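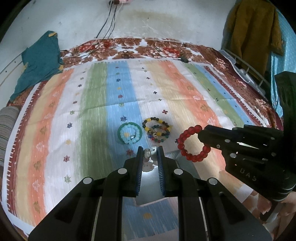 Kastdale Extends Home Demonstration Program to Small Personal Items

The Kastdale Institute for Applied Robotics has extended its home demonstration program to cover the handling of jewelry and other small personal items. The new phase opened in October and will run through the spring, the institute said.

Under the program, participants working in their own homes use hand-held grippers to carry out everyday tasks. A camera fixed to each gripper records the work as it is done, and the recordings are later used to train robot arms fitted with matching fingers. Earlier phases dealt with folding towels, loading dish racks and putting away groceries.

Bracelets and bangles were chosen as the first group of items. Participants lay them out on a bed or table, pick them up one at a time and set them down again in a sorted arrangement. Beaded bracelets present a particular difficulty, as they change shape when lifted and often lie across one another. A rigid bangle must be approached in a different manner, and the two kinds are frequently found together.

"A person separates two bracelets without giving it any thought," said Farah Harahap, who directs the program. "We are asking our participants to slow down a little and let the gripper do what their fingers would have done. The pinch has to be firm enough to lift the beads and light enough that the string is not strained."

Participants are asked to leave their rooms as they are. Patterned bedding, striped cloths and floral covers are all accepted, and the guidelines issued by the institute state that no plain backdrop should be used. According to Ms. Harahap, robots trained only on bare laboratory tables have had trouble finding small, brightly colored objects on a busy fabric - a condition common in ordinary bedrooms.

The institute has enrolled 72 households in the present phase and expects to collect some 1,000 demonstrations. Each household receives a half-day of instruction before recording begins, followed by a review of its first sessions. Recordings in which an item is dropped are kept and marked separately, so that recovery from a mistake may be studied as well.

Aiman Saragih, who leads participant training, said that most people become comfortable with two grippers by the end of the first afternoon. "The second hand is what takes practice," he said. "People tend to forget they have it."

A parallel study at the institute's Gavgate laboratory will compare the hand-held method with remote control, in which an operator guides a robot arm from a separate desk. Akua Asante, the study's coordinator, said 32 operators will perform the same bracelet task by both methods. Results are to be presented at the institute's open meeting in June.

Households wishing to take part in the next phase, which will cover sewing supplies and eyeglasses, may apply through the Kastdale participant office. Applications close at the end of February.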